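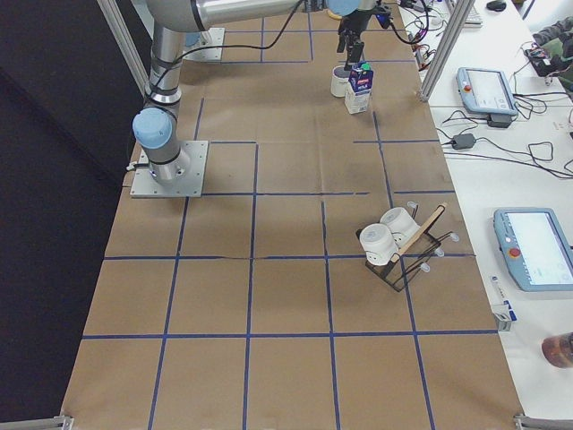 Geltevach cell: work table with tape grid and dish rack.

Search this site
Enter keywords
Go

Howells Program - Progress Report on the Geltevach Two-Arm Cell
Submitted by the Rutlow site, 2024-08-04

1. Purpose

This report covers the setup and upkeep of the two-arm cell at Rutlow during the current funding period. It is submitted under the equipment part of the award. Results from the handling trials will be reported separately in September.

2. Work surface and mounting

The table is covered with brown kraft paper and marked in blue tape. Operators use the tape grid to return cups, cartons and stands to their starting cells between runs. The paper is treated as a consumable and is replaced when creases begin to affect how objects stand. Tape lines that have lifted are patched in place, and a full re-mark is done only with a paper change. Both arms remain on their original square mounting plates. The plate bolts were checked for torque at the start of the period and again after 600 hours of running, and no adjustment was needed on either occasion.
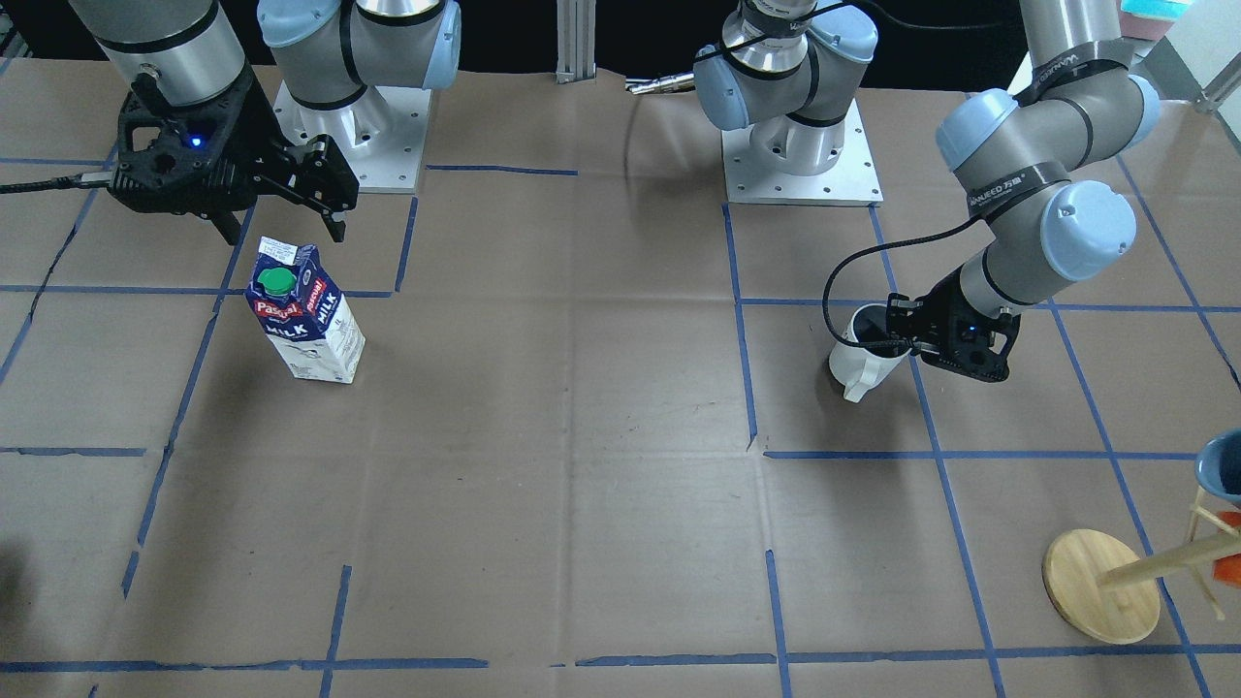

3. Grippers and cabling

Gripper upkeep accounted for most of the hours charged to maintenance. The fingers are wiped down at the end of each shift and the linkage screws are checked weekly. During the period 4 screws were replaced on account of worn heads, all from stock held at Stusham. The cable loops at the wrists were lengthened after repeated pulling at full rotation - a change that has also made it easier to remove a gripper for service.

A total of 137 service entries were made in the cell log. Most concern routine cleaning. Three led to a stop of more than one hour, and each of these was traced to a connector that had not been fully seated.

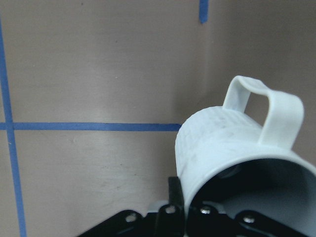

The finger alignment procedure has been rewritten. The earlier version relied on a metal gauge block and did not show small errors that appeared when the fingers closed on a curved wall. The new procedure adds a check against a mug at low force, with the wrist camera view kept on file for comparison at the next service. Staff at Stusham have received the revised sheet and will apply it to the spare grippers.

4. Spending and remaining work

Spending on parts is within the approved budget. The site requests no change to the total, but asks that the unspent tooling amount be moved to spare cables. Work remaining before the next report includes a repeat of the base torque check and a review of the space left between the two arms when both reach toward the center of the table.

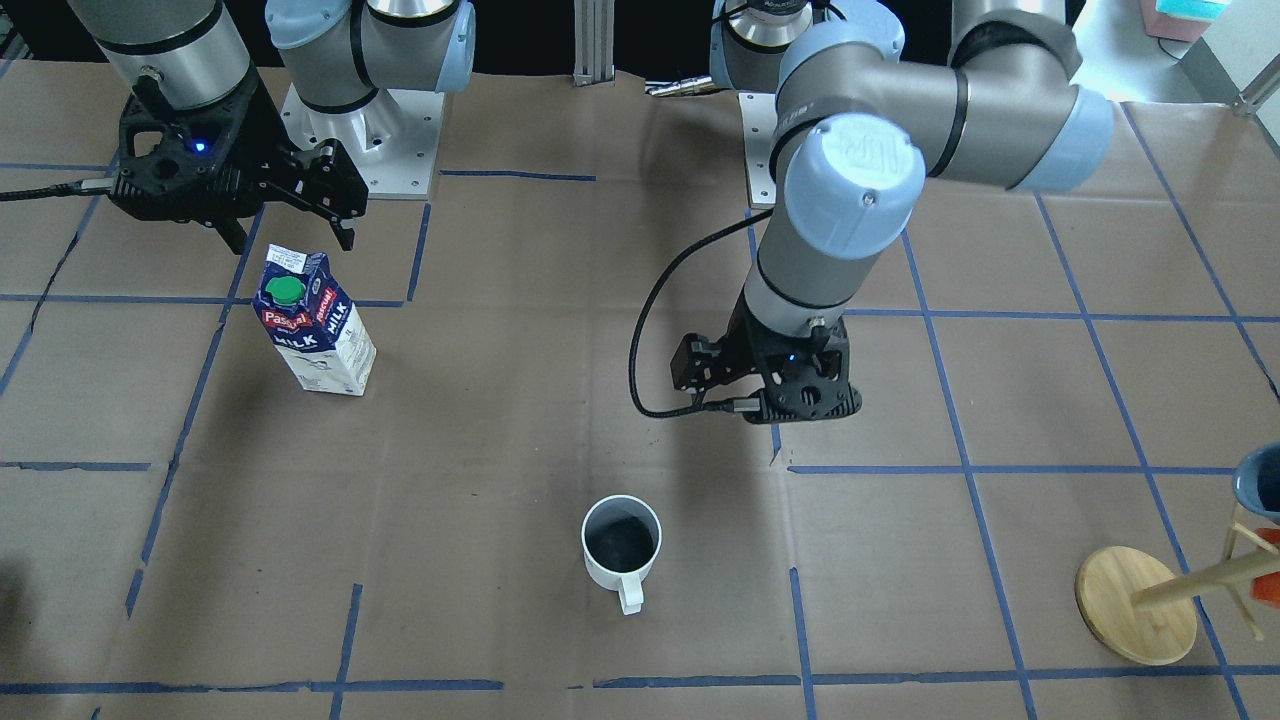

Both arms over the marked table, with milk carton, white mug and mug tree.

The revised maintenance schedule and the parts list will be sent to the Howells program office with the September report.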